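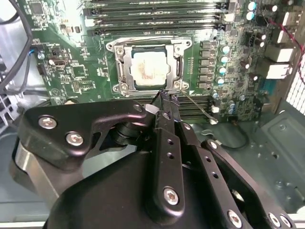 A computer's processor in its socket, with old thermal paste still on top.

Have you ever wondered what is hiding inside that big box under the desk? Lots of kids who write to us at Plokier ask that very question, so let's take a good long look together! The green board is called the motherboard, and you can think of it as a busy little town where all the parts send each other messages. The silvery square in its metal bracket is the processor, the part that does the thinking. That brownish-pink smear is thermal paste, a goop that helps heat travel out of the processor and into a chunk of metal called a heatsink.
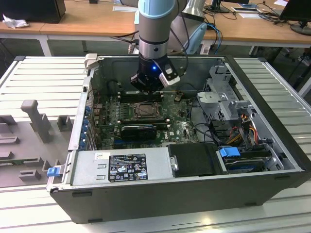
Every part in a computer has its own job and its own spot, a bit like the rooms in a house. The power supply takes electricity from the wall and shares it with everybody else. It's the silver box with the black label full of warnings, and those warnings are serious, so please never open one up! Orange, yellow and red wires carry power around inside the case, while the hard drive (look for the blue handle) keeps your pictures, games and stories safe even when the computer is turned off. Next to the processor live the memory slots. Memory is more like a desktop where you spread out your homework, and it gets cleared away at bedtime.

Written by Maritza Escobar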